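4. The Open Day at Ulen

4.1 Setting up

By the time we got to the open day I had already run the Leta arm for most of the fall with only my coauthor Kha Ngô and a couple of patient students looking on, so I thought I knew how the demonstration would go. I didn't, and a good part of this section is about that. The day itself was Wednesday, January 18, 2023, at the Ulen building in Sầm, and the door counter by the main stairs read 762 at closing. That's everybody who came into the building, for any reason, including the people who only wanted the planetarium. Of those, 70 filled out our form, and when I say "visitors" from here on I mean those people unless I say otherwise.

We ran two blocks, one before lunch and one after. I talked through the first and Kha talked through the second. We had meant to use the same script both times, and you can guess how long that lasted. Kha is a much better storyteller than I am, and he kept stopping to ask people what they thought the arm was going to do next, which was nowhere on our sheet. It worked so well that I've written it up as its own condition in 4.3 (with all the warnings that go along with deciding on a condition after the fact!).

The job was a simple one: pick something up from the table and put it in a basket. We picked it for two reasons. One, Vakia, our planning software, handles it well enough to repeat all day. Two, every person who walks in has put fruit in a basket, so they arrive with an opinion. In the pilot we had used plastic blocks, and people were polite about it and wandered off. With real produce they stayed and argued with each other about where the fingers ought to go. The layout of the table is shown in Figure 3.

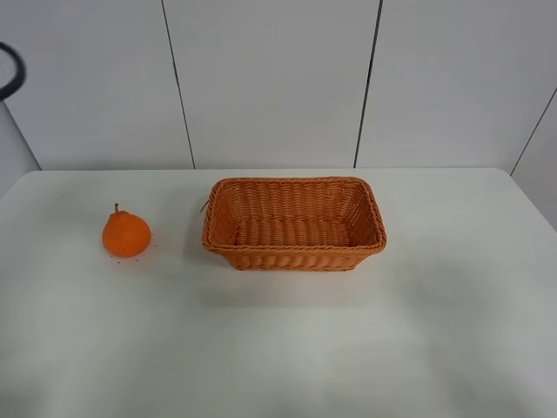 Photo: Kha Ngô
Figure 3. The demonstration table, with a small orange fruit and the woven basket.

I want to say a bit about the fruit, because the reviewers of our earlier workshop paper asked why we hadn't used something easier like a ball. A ball would have been easier, sure. But a fruit that narrows toward the top gives people something to disagree about. Do you take it around the wide part, where there's the most to hold? Do you come down on it from above, in which case what do you do about the stem? Almost every group we talked to had somebody who wanted the stem used as a handle and somebody else who was sure it would snap off. Both of those are testable beliefs about gripping, and nobody had to be coaxed into sharing them.

The basket was a late swap. We had planned on a shallow tray, but a tray gives the arm a very forgiving target, and from the visitors' side of the rope you couldn't tell a careful placement from a sloppy one. A basket with a raised rim changes that. The hand has to clear the rim before it opens, and people watch for it. I heard a lot of held breath at that moment, and a few groans too.

4.2 What we told people, and what they heard

The intro took me longer than it should have. I explained that Leta gets its view of the table from more than one camera, that Vakia proposes a grasp, and that the arm then moves on that proposal with small corrections along the way. I thought that was a pretty clean account. On the form we asked people to describe, in their own words, what the robot was doing, and a lot of the answers had the robot "remembering" where the fruit was from the last try. It wasn't. Every attempt starts over with a new look at the table. When I went back through my own notes I found the problem right away - I had said "it knows the basket by now" in the very first talk, just being friendly, and I suspect I said it again later.

So that's one small finding I'd pass along to anyone planning a day like this. Friendly shortcuts get taken literally. Kha's block had fewer of these "memory" answers, and I'd love to say that's down to his method, but he also just talks about the arm in a flatter way than I do.

The other thing visitors picked up on was the cameras. We had put a monitor on a stand next to the rope so that people could switch between the fixed view and the one from the wrist, and I honestly expected the fixed view to win, as it's the one that looks like what you see when you stand there. The wrist view got much more love. People liked having the two fingers in the corners of the picture, and the younger kids in particular talked about it as "the robot's eyes" and "the robot's hands" in the same breath. One father told his daughter to pretend the fingers were hers, and she reached out in front of the monitor and pinched the air. I wrote that down immediately.

It also led to better questions. From behind the rope, the basket and the fingers are just things near each other. On the wrist view you start to wonder how the arm can tell how far away anything is, and that's a question I'm always happy to get. A retired machinist stayed with me through most of a break talking about it. His guess was that the software must use the known size of the fingers as a ruler. Vakia doesn't do it that way, but it's a sensible idea, and we've since tried a rough version of it as a check on the depth estimate.

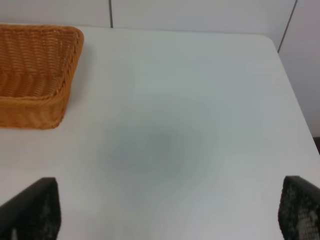
Does a demonstration have to succeed every time for visitors to learn something from it?
A failed attempt can teach just as much, as long as the presenter says what the robot was trying to do and gives people a moment to come up with their own explanation.

I bring up failure because we had a fair amount of it, mostly in the afternoon. Leta let go early, or closed in the wrong spot, or stopped partway and waited for one of us to clear it. My instinct as a presenter was to talk fast and reset. Kha's was to leave everything where it was and ask the group what had gone wrong. I was standing at the back by then, and I could see people lean in. There's a nice comment on one form that just reads, "Liked it better when it missed."

4.3 Asking for predictions

Here's how Kha's version went, as closely as I can put it together from the audio. He would set the fruit down, point at the fingers, and ask which side people thought the hand would come in from. He'd wait for hands. Then he'd start the run without telling them whether they were right, and afterward he'd go back to whoever had spoken up first. The whole exchange added very little time, and I had worried for nothing that we'd fall behind the schedule taped to the door.

On the forms, visitors from his block wrote longer answers to the "how does it work" item and used more words about position and direction: above, beside, past the edge, too far over. Mine wrote more about speed. Leta is slow, and my group noticed. I don't want to lean on this too hard, given that the blocks differed by presenter, time of day and how hungry everyone was. We didn't randomize anything. I'm reporting it because the contrast was plain to both of us when we read the forms separately, and because it gave us the design for the follow-up we ran in February, where the same person (me, unfortunately for the audience) did both versions.

4.4 Practical notes

A few odds and ends for groups thinking of doing something similar. Keep the table plain. A white top made it easy for people to see what was going on, and it made life easier for the cameras too. Put the rope farther back than you think you need to and raise the monitor, or the second row sees nothing but coats. Hand out the form before the run and collect it at the far exit. We lost a lot of them by handing them out at the end, when people already had one arm in a sleeve.

Don't put the presenter between the arm and the crowd. I did this for half the morning without noticing, until an older woman very kindly asked me to move. And bring spare fruit, both for the obvious reason and because somebody's kid will ask for one. Ours did, twice, and the second time I said sure.

We kept the emergency stop in the hand of whoever wasn't talking. That sounds like a detail, but it shaped the whole day, because it meant neither of us could ever slip out for coffee during a run. With a third person I would have taken better notes, and the gaps in the timing log for the afternoon come from that. The forms themselves are complete, and Section 5 works only from those.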